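Canenach Open: Rosalie Plattner wins the title in the last round

28 September 2019

The fourth Canenach Open for tabletop wargames finished on Sunday evening with a win for Rosalie Plattner, who plays a small mountain force which most people had not expected to see on the first tables. There were 40 players this year, from nine clubs, and five rounds were played in two days in the sports hall behind the school.

Plattner won four games and drew one. Her draw came in the second round against Gleice Frota, in a game that stopped with one turn still to play when the time ran out. Both players agreed afterwards that Frota was in the better position. After this Plattner changed the way she placed her scouts, keeping two of them back until the third turn, and she did not lose an objective before the final.

In the final she met Horațiu Căpraru, the winner of the last two years. He had the first turn and put nearly all his cavalry on the left side of the river. It is a plan he has used before with success, but the ford was held by one unit of spearmen which passed three morale tests in a row, and by the middle of the game his horsemen were too far from the village to come back. The result was 63 points to 60, the closest final the tournament has had.

"I was sure that I had lost when he took the bridge," Plattner said. "I counted the points two times before I gave him my hand."

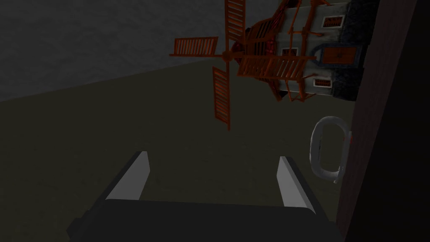 Căpraru took second place and Frota was third, half a point in front of Gilmar Bastos of the Idico club. Bastos had a strange weekend. He lost his first game very badly and then won four, and he was the only player to beat an army with three war machines, in round four. The prize for the best painted army was given to Dirceu Fagundes for his river militia, on which he has been working since June. He finished in 31st place and said he was quite happy with both results.

It was the first time that the Canenach tournament used the new terrain rules. Each table must now have at least one large building, and woods no longer block the line of sight for units which stand on a hill. Opinions were divided. Players with a lot of archers liked the change, of course. Several others found that the first turn has become too important, and the referees had to answer many questions about what exactly is a hill. The organisers will write a short page with explanations before the next event.

The time limit was also discussed. Rounds lasted two and a half hours, and in the first round about a third of the games did not reach the last turn. On the second day it went better, also because the lists were already known by the opponents.

The club ranking after this event is led by Wolunik with 203 points. Idico stays second. Kaimal climbs to third place thanks to the results of Plattner and Frota, who both joined the club last winter.

The next tournament of the series will be held in Kaimal, with the same army size but only four rounds. Lists must be sent one week before the first game, and lists which arrive late will start with a penalty of two points. Players who need to borrow dice, a tape measure or movement trays can ask for them when they register.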